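Tustdale Evening Classes
Clearing and Laying a Table: handout for session 3
Tutor: Cherry Mae Magbanua

Welcome back, everyone! Last week was all cupboards, and now we get to my favourite subject, the table that does every job in the house. Mending, parcels, homework, supper. I love a table like that, and it deserves a method.

Start with the plate. Put one down on the bare wood where a person will sit and leave it there while you sort the rest. It gives you something to work towards, and you'd be amazed how quickly the other things look out of place beside it.

Next, group by job. Tape, scissors and stapler are desk things and travel together. Spoons, small dishes and boards are kitchen things. Cables go in a crate, coiled first (please, please coil them first!). Anything you can't place in either group waits in the crate too, and gets looked at before the end of the week.

Scissors are put down closed, and carried by the blades with the handles towards the other person. Stack dishes by size, the widest at the bottom.

To practise at home: give yourself 23 minutes, one table, two groups. Write down whatever was left over and bring the list.

A blue plate on the wood, in both:

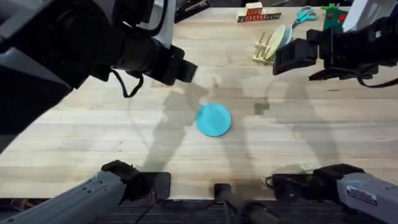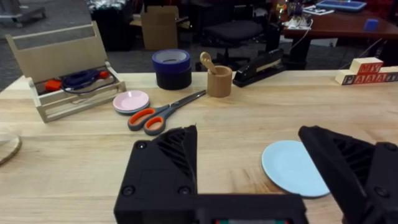
Halfdan Kragh wrote after the June course that he does it the other way round, crate first and plate last, and that his family now sits down to eat on time. Try both and tell me which suits you.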